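Chapter 4
Bread Before Breakfast: Understanding Slow Doughs

I came to slow bread by accident, I'll admit. I was renting a chilly cottage in Culotstead, the sort of place where butter never softens, and I'd mixed a white dough after supper meaning to bake it that night. I fell asleep on the sofa instead. By morning it had crept up the bowl in its own good time, and the loaf I made from it was the best I'd ever pulled out of an oven (a low bar back then, but still!).

So this chapter is all about time. In Chapter 3 we looked at flour, and why a strong flour will drink more water than a soft one. Keep that in your head, as we'll be leaning on it. Now we're going to see what happens when you use far less yeast than the packet tells you to, and let the hours do the lifting.
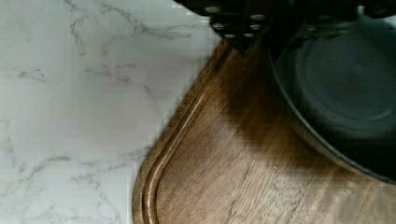 Yeast eats sugar and gives off gas, as we've seen. What I skipped over before is that flour carries its own helpers, called enzymes, and these go on quietly breaking starch down into sugars for as long as the dough sits there. A quick dough is baked before they've got very far. A slow one has had all night, and you taste it in the crust especially, which browns deeper and smells of toast and malt.

Temperature is the other half of the story. A warm dough races and a cold one dawdles, and the fridge nearly sends it to sleep. When I taught evening classes at Stolton we used to split one big batch between a shelf over the radiator and the cold larder, then bake both the next day. The radiator half had gone flat and sour. The larder half was lovely, and everyone wanted to take that one home.

Before you start, a word on amounts. For the first loaf you'll need 551 g of strong white flour, and yes, I know that's a daft number. It comes from an old card I was given at the Nandham mill shop, turned out of pounds and ounces by somebody very exact, and I've grown fond of it. Use 550 if your scales are fussy. Your tin should be the 900 g size, well greased, right into the corners.

Words you'll meet in this chapter

Bulk rise: the first, long rest, with all the dough in one piece.
Knocking back: pressing the gas out before shaping. I do this gently, with flat fingers.
Proving: the second rise, once the loaf is in its tin.
Sponge: a loose mix of flour, water and a little yeast made ahead. We'll take 200 g of flour for ours. 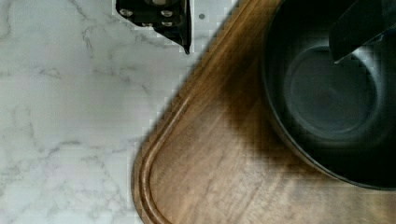 4.1 Making the sponge

Start the evening before. Tip your 200 g of flour into a roomy bowl, add the same weight of cool water and the tiniest pinch of dried yeast, and stir until there are no dry bits left. It'll look like thick pancake batter. Cover it with a plate and leave it on the side overnight, then have a look first thing. You want plenty of bubbles on top and a smell a bit like cider.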